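Plevness Modow 61 Ignition Interlock
Breath alcohol interlock for cars, vans and light trucks

Overview

The Modow 61 is an in-vehicle breath alcohol interlock. It is wired between the ignition switch and the starter circuit and prevents the engine from being cranked until a breath sample below the configured limit has been accepted. The unit is supplied for court-ordered programs, employer fleets and voluntary private installation.

The system has 2 main parts: a handset with display and mouthpiece socket, and a control unit mounted behind the dash. They are joined by a coiled cable with a locking connector. The control unit does not shut off a running engine under any condition.

Operation

Switch on the ignition and wait for the READY tone. Blow steadily into the mouthpiece until the tone stops. A result is shown as PASS, WARN or FAIL. After a PASS or WARN, the starter is released for four minutes. If the engine is not started in that time, a new sample is required. After a FAIL, the unit enters lockout. The length of the lockout is set by the service center according to the program rules and cannot be changed from the handset.

Retests are requested at irregular intervals while the engine is running. The driver should pull over where it is safe to do so before giving the sample. A missed or failed retest is written to the event log and, where the program requires it, activates the horn output.

Sensor

Samples are measured by an electrochemical fuel cell, which responds to ethanol and is largely unaffected by acetone. Residual mouth alcohol from food, mouthwash or medication can cause a high reading. Rinse with water and wait before repeating the test.
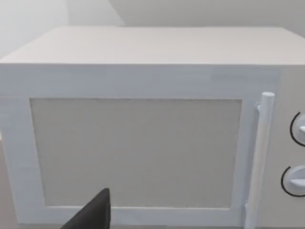 The fuel cell is warmed before each test by a heater in the handset. In cold weather the warm-up takes longer. The handset can be unplugged and kept indoors overnight; disconnection is logged as a normal event if the ignition is off.

Event log

Each test, start, lockout, power loss and disconnection is stored with time and result. Entries remain in memory if the vehicle battery is removed. The log is downloaded at the service visit using the Bura reader, sold separately to authorized centers. Drivers may request a printed copy of their own log.

Specifications

Sensor: electrochemical fuel cell
Supply: 12 V or 24 V DC, negative ground
Handset weight: 129 g, without cable
Display: backlit, text and symbols
Outputs: starter relay, horn, lights
Camera: optional, connects to control unit
Mouthpieces: disposable, individually wrapped

Included

Handset, control unit, coiled cable, wiring harness, 4 mouthpieces, windshield label, driver's guide.

Installation and service

Installation must be carried out by an authorized center. Seals are applied to the harness connections and checked at each visit. Broken seals are reported to the program administrator. Calibration reminders appear on the display ahead of the due date. If calibration is missed, the unit goes into service lockout and the vehicle must be taken to a center.

Firmware

Units shipped from the Ruawai warehouse before 31st August carry the earlier firmware and will be updated free of charge at the next calibration. The update corrects the clock change error seen in October and does not alter test limits or stored entries.

Ordering

Modow 61, standard
Modow 61C, with camera
Mouthpieces, refill bag
Replacement coiled cable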